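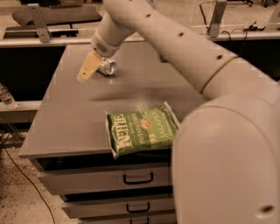

Drurham, 21 March 2019

Afroza Kanagaratnam and Coralie Mudgway
8 min read

3. Planning the equipment budget

Most papers on tabletop handling tell the reader which arm was used and then move straight to results. We would like to spend a full section on how the money was divided, as this was the part of the project we learned the most from, and the part other small labs keep asking us about (we love getting those emails, so please keep them coming).

Figure 2. Arm at the work table, with the gripper finger beside a silver can lying on its side and a bag of Kettle Brand jalapeño chips near the front edge.

3.1 Start with the objects

Our first draft budget began with the arm. We threw it out after a week and began again with the things to be picked up, and the whole plan got better! A can on its side and a bag of chips (Figure 2) ask very different things of a gripper. The can is rigid and curved and may roll if nudged. The bag is light and changes shape under the finger, and when it lies close to the edge of the table there is less surface to work against. Writing down 13 everyday objects of this sort gave us a shopping list for fingers, and the fingers in turn told us how much reach and payload we should be paying for. Payload came out far lower than we had guessed.

We now think of groceries as equipment. Bags get crushed and cans get dented, so both have their own line in the budget, renewed each August with the other consumables.

3.2 What the quotes left out

We asked two suppliers, Cotgate and Tudose, to price the same set of requirements. Their totals for the arm were close. The differences were in spare fingers, replacement covers, cabling and the hours of help included after delivery. Once we had added these to both quotes the order flipped, and Tudose became the cheaper choice over the life of the project.

The extras we had not planned for came to $3,969 in the first year, nearly all of it small purchases. Fingers were the largest share. Next came cables and brackets, then storage. A table with drawers beneath it was a real bargain here, as it gave us a work surface and a place for tools on the same patch of floor, and it let us cancel an order for separate shelving.

3.3 Lease or buy

Our colleagues at the Prumonberg site leased their arm, and we compared notes with them throughout. Leasing suited them well while their tasks were still changing. For us the sums favoured buying, mainly as we expected to modify the fingers often and the lease terms charged for every change. A lab with a single short study should run the numbers both ways before signing anything.

Delivery took eight weeks longer than quoted. We used the time to test finger shapes by hand, holding each one and trying to lift the objects on our list, and we were delighted by how much this taught us at almost no cost. Two designs were dropped before the arm arrived. The grasping results for the remaining designs are given in Section 4.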